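Flokano Library to Close Its Main Hall for Repairs Through the Summer

The main hall of the Flokano public library will close at the end of May so that workers can replace the heating pipes, repair the roof over the reading area and put in a second entrance on the Orakzai Street side. The building's east wing will stay open during the work, with shorter hours and a smaller set of books on the shelves.

Library director Kulsoom Baloch announced the schedule at a public meeting that drew a full house. She said the hall should reopen in early fall if the roof turns out to be in the condition the engineers expect.

"We have patched that roof every winter since I started here," Baloch said. "There is a bucket in the biography section that has its own spot on the floor plan. I would like to take it off the floor plan."

The town approved money for the repairs last year after a section of pipe failed during a cold spell and the library shut for two weeks. No books were lost then, but the carpet in the children's corner had to be pulled up, and story time moved to the high school cafeteria until spring. The carpet was never replaced. Families have been bringing their own blankets and cushions.

The contract went to Trindis, a building firm based in the next county that also did the work on the Flokano post office. Keyvan Nikzad, who is managing the job for the company, told the meeting that the pipes would come first and the roof second, with the new entrance left for last. The loudest work will be done before the east wing opens each day, he said, starting at 6:30 a.m. and stopping by 10.

That drew some questions from people who live on Orakzai Street. One man asked whether trucks would be parked along the curb overnight. Nikzad said they would not, and that deliveries would come through the parking lot behind the building. Another neighbor wanted to know about dust. Nikzad said the windows on the street side would be sealed before any cutting began and that the sidewalk would be swept at the end of each shift.

Most of the collection will go into storage in the former Ellska shoe warehouse, which the town has rented until the end of the year. Staff members will start packing two weeks before the closing date. Baloch said she wants as many books as possible in the hands of readers before then, and the library is raising its borrowing limit to help with that. Anyone with a card in good standing will be able to take out 40 items at once, and nothing borrowed in the last two weeks of May will be due until the hall reopens. 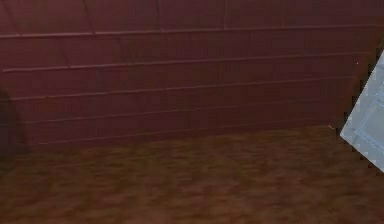
Around 2,000 books will remain on the shelves in the east wing. They will be mostly new fiction, picture books, large-print titles and the test preparation guides that high school students ask for over the summer. The local newspapers on microfilm will stay too, along with the one machine that can read them. The staff had planned to store the reader, but the company that services it advised against moving it twice.

Books in storage can still be requested. A van will make the trip to the warehouse twice a week, and readers should expect a wait of up to four days. Requests can be made at the desk, by phone or through the library's website. The catalog will mark stored items with an S so that people don't go looking for them on the shelves.

The seed exchange, the tax form rack and the puzzle table will all be put away until fall. The tool lending program will go on as before out of the garage, which has its own door and is not part of the work. Hedge trimmers are already booked into July, according to the sign-up sheet.

Computer users will notice the biggest change. The main hall has 14 public computers and the east wing has outlets for only five. Sessions will be limited to 45 minutes when others are waiting. Baloch said people who need a longer block of time, for a job application or an online class, can reserve one a day ahead. The wireless signal will reach the benches outside the east door, and the library will lend out laptops for use on the grounds.

The summer reading program will go ahead. Last summer 184 children signed up, and the children's staff has been looking for a place that can hold a crowd of that size for the opening party. They have settled on the lawn behind the town hall, with the fire station next door as the backup in case of rain. Weekly story time will meet in the east wing for children under 7, and older children will have their reading club in the town hall basement.

Several people at the meeting spoke about the second entrance, which has been the most argued-over part of the plan. The current front door is at the top of a flight of stone steps, and the only ramp leads to a side door that has to be opened from the inside. Visitors ring a bell and wait. The new entrance will be level with the sidewalk and will have a door that opens on its own.

A few residents had asked the town to keep the old front door as the main one because of how it looks from the square. Baloch said the door and the steps will stay and will be open whenever the library is. The checkout desk, however, will move to the middle of the hall so that it can be seen from both sides.

"My mother quit coming here when she started using a walker," said one woman, who has lived on Orakzai Street for most of her life. "She didn't like ringing that bell and having somebody get up for her. I want her to be able to go in by herself."

The oak card catalog, which has not been used in decades and now holds bookmarks and spare pencils, will be cleaned and returned to its place near the front windows. The long reading tables will be sanded and refinished while they are out of the building. Nikzad said the floor under the carpet in the children's corner will be checked before anyone decides what to lay over it.

The roof is the part that could change the schedule. Engineers looked at it from the attic in the winter but could not see the beams along the north side, where the ceiling is lowest. If those beams have rotted, they will need to be replaced, and that could add as much as five weeks. The town has set aside extra money for this – enough, Baloch said, for the worst case the engineers described.

A second public meeting will be held once the roof has been opened up. The date will be posted on the library door and on its website. Drawings of the new entrance are on display by the checkout desk until the hall closes, and comment cards can be left in the box next to them.

The east wing's summer hours will be 10 a.m. to 6 p.m. on weekdays and 10 a.m. to 2 p.m. on Saturdays. The book drop at the front steps will be locked during the work. Returns should go to the drop box in the parking lot, which is emptied every morning.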